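# Demonstration collection

**Demonstration collection** is the gathering of recorded examples from which a robot learning system is trained. Each example, usually called an episode, holds the movements of the robot together with what its cameras and other sensors recorded while a task was being done. A policy is then trained to produce similar movements when it is given similar sensor readings.

The term is mostly used for manipulation work such as sorting, packing and assembly. It overlaps with *teleoperation*, the usual means of producing the examples, and with *imitation learning*, the family of methods that makes use of them.

## Methods

In **leader–follower teleoperation** the operator moves a small arm by hand and the working arm copies its joint angles. The method is easy to learn and suits tasks that need two arms at once. Its main weakness is that the operator often feels little or nothing of the contact forces at the far end.

In **kinaesthetic teaching** the operator takes hold of the working arm itself and guides it. Forces can be felt directly, but the operator's hands and body tend to appear in the camera views, and guiding two arms at once is tiring.

**Handheld collection** does without the robot altogether. The operator carries a gripper fitted with a camera, and its path is worked out afterwards. Recording is quick, though some of the paths may later prove impossible for a real arm to follow.

## Computer assembly and repair

Desktop computers are a common subject for two-arm collection. The parts are cheap and made to standard sizes, and a single case offers tasks that range from easy to very hard. Lifting out a memory module calls for a straight pull once the latches are open. Cables are harder, as they bend differently each time and can hide the part being reached for.

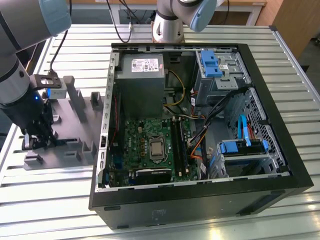 Tasks of this kind are normally split into short stages, each with its own start and end condition. A memory task might be divided into picking up the module, lining it up with the slot and pressing it home. Short stages are easier to label, and a failed stage can be recorded again without repeating the whole task.

The Trosis set, gathered at a workshop in Dondale under Adebayo Aliyu, is organised in this way. The plan called for 1,000 episodes across 3 tasks: memory fitting, cable seating and drive removal. After review, 798 were kept. Most of the rejected episodes came from cable seating, where operators had paused for long periods or let go of the connector before it was fully in.

## Variation

A policy trained on examples that are all alike will often fail when the work is moved by a few centimetres. Collectors therefore change the starting conditions between episodes – the angle of the case, the position of the parts, the lighting, the route taken by loose cables. Changes are usually made one at a time and written down, so that gaps in coverage can be found later.

Variation between operators is less welcome. Yeison Bermúdez, who wrote the operator guide for Trosis, asked that everyone use the same order of grasps within a stage but left speed to the individual. Mixed grasp orders had led early policies to hesitate between two approaches.

## Review and labelling

Episodes are checked for dropped camera images, clock drift between sensors and wrongly marked end points. The Wragg format stores these checks beside the recording, while Flutura keeps them in a separate index.

Practice differs on failed attempts. Some groups delete them. Others keep those in which the operator made a mistake and then put it right, on the grounds that a policy needs examples of recovery as well as of clean work. Failures with no recovery are sometimes kept under their own label and used to train a success detector.

## See also

- Behaviour cloning
- Bimanual manipulation
- Dataset shift
- Teleoperation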